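PRESS RELEASE - for immediate use

13th September

Lasemstead households asked to bin the tissue, not flush it

Sakholm Drainage has today launched a town-wide push to cut blocked sewers in Lasemstead. Starts now, runs until March. Every home on the Clemimholm side gets a leaflet and a sticker for the bathroom door.

Blocked pipes are the firm's biggest single headache in the older streets. Wipes, kitchen roll, facial tissue, cotton pads. All of it goes down the loo, none of it breaks up the way toilet paper does. Add cooking fat and you get a plug.
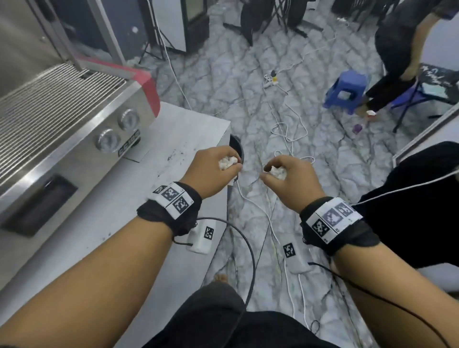 Crews were called out to nearly 300 blockages in the town last year, most of them in pipes shared between neighbours. Costs get split, rows follow.

"We're not asking for much," said Aatos Kallio, network manager at Sakholm. "A small bin next to the toilet. Empty it when its full. Toilet paper is fine to flush, the rest isn't, whatever it says on the packet."

Free bathroom bins for 300 homes, first come first served. Collect from the Taşdemir hardware shop on the high street, bring proof of address. One per household please.

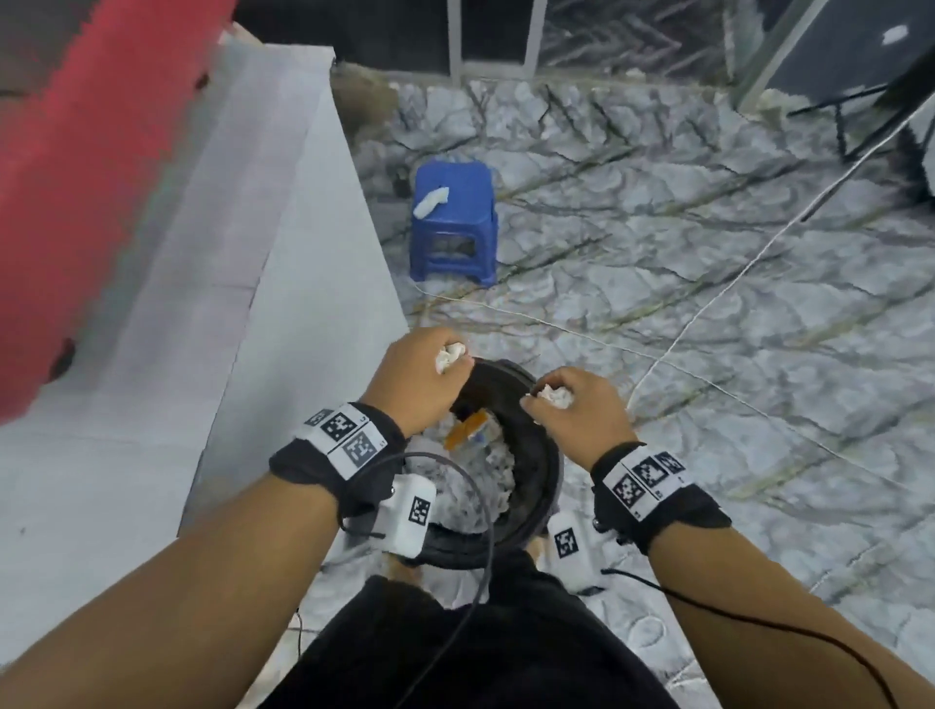 There will also be 3 drop-in evenings at Clemimholm Hall, dates to follow on the notice board. Questions about shared drains, who pays, how to report a slow one. Tea provided.

Floarea Ursu, who chairs the Clemimholm residents' group, welcomed the move. "Our road backed up 2 times last winter and it was misery. If a bin stops that happening then I'm all for it. But we'd like the old pipes looked at aswell, and we've told them so."

Sakholm says a survey of the oldest pipes will be done before March. Results to be shared with residents.

Ends

Notes to editors: Mr Kallio is available for interview, mornings best. Contact the Sakholm press desk.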